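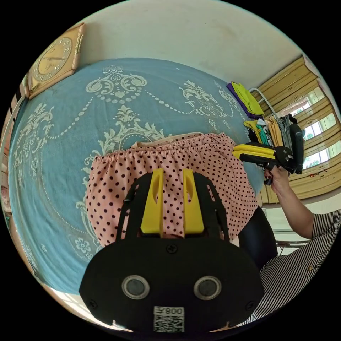
The Case for the Unmade Bed

May 30, 2018

I was raised in a house where the beds were made by breakfast, and I have spent most of my adult life feeling guilty about mine. It is a small guilt, the kind you can carry up a flight of stairs without getting winded, but it has been with me longer than any car or job. I would like to put it down now.

The argument for making your bed used to be simple. Company might come. My mother believed in company the way other people believe in weather, and she kept the whole upstairs ready for visitors who, in all my years in Nelencombe, never once went past the living room. If a stranger had wandered up looking for the bathroom, he would have found corners so tight he could have cut himself on them.

That argument I could respect. It was about shame, and shame is at least an old and well-tested reason for doing housework. What I can't get along with is the new argument, the one that arrives in hardcover. According to this one, making your bed is the first win of the day. You get up, you pull a sheet flat, and you have Accomplished Something, and from there it's a short walk to running a shipping company. I have read four versions of this in airport bookstores while waiting for a plane to be fixed, and in every one of them the author gets up at 5 in the morning. I notice that people who get up at 5 always have a theory. They have the time.

I tried it. I want that on the record. Last June I made my bed every morning for the entire month, including the mornings I was running late and the one morning I had the flu and made it with myself still partly inside. I waited for the momentum to arrive. I paid the water bill late, as usual. I did not start a company. I did find that I resented getting into bed at night, because I'd have to wreck my own work to do it, and I lay there for a while each evening like a guest who isn't sure which towel to use.

Then there's the matter of the pillows. A made bed, left to itself, will start to attract pillows. First you have the ones you sleep on. Then somebody gives you two square ones, and the square ones look lonely, so you buy a long one shaped like a loaf of bread. None of these can be slept on. They have buttons, or beads, or a rough braid around the edge that will leave its pattern on your cheek until lunch. Every night they have to go on the floor, and every morning they have to come back up, and at no point in this trip have they done anything for anybody. I once stayed at an inn in Filutville where the bed had so many of them that I had to use the armchair, then the desk, then the bathtub. I took a shower the next morning standing next to a stack of them on the bath mat. The room cost 81 dollars, and I believe most of that was upholstery.

I know someone will bring up hotels, because someone always does. Don't you love walking into a hotel room and seeing that smooth white bed? I do. I love it because I didn't make it. I also love a plate of eggs I didn't cook, and it has never led me to conclude that my character depends on eggs. The first thing I do with a hotel bed is go all the way around it yanking the sheets out from under the mattress so my feet can point up like a living person's. This takes longer than you'd think. Whoever tucks those in has the forearms of a dock worker.

The bedding stores have noticed our weakness, naturally. There's one called Plomora out by the highway that will sell you a sheet set for 400 dollars, and I went in to see what was wrong with mine. The young woman there asked me how I wanted my bed to feel. I said I wanted it to feel like a bed. She wrote that down. Then she steered me toward a coverlet, which as far as I can tell is a blanket that has been to college, and told me it would "finish" the room. I've thought about that word since. I don't want to sleep in something finished. I was planning to go back there tonight and pick up where I left off.

Because an unmade bed has something to be said for it. It's still in use. The dent is where you left it and the blanket is already turned back on the correct side. The book you fell asleep on will be somewhere down by the knees. My neighbors in Mota Court have a dog who understands all this perfectly well: he scratches his blanket into a heap, turns around in it, and drops. In the morning he walks away from the heap. He seems to have a good opinion of himself.

I don't want to start a movement. If you like a made bed, make it, and I hope it gives you pleasure each time you go by. Some people like ironing, too, and I've been glad to know them. All I ask is that we quit grading each other on it. It takes 15 minutes to do properly, if you count hunting for the other pillowcase, and I would like to spend mine lying there a little longer, thinking about the water bill.

My mother is coming to visit in June. I've already bought a coverlet.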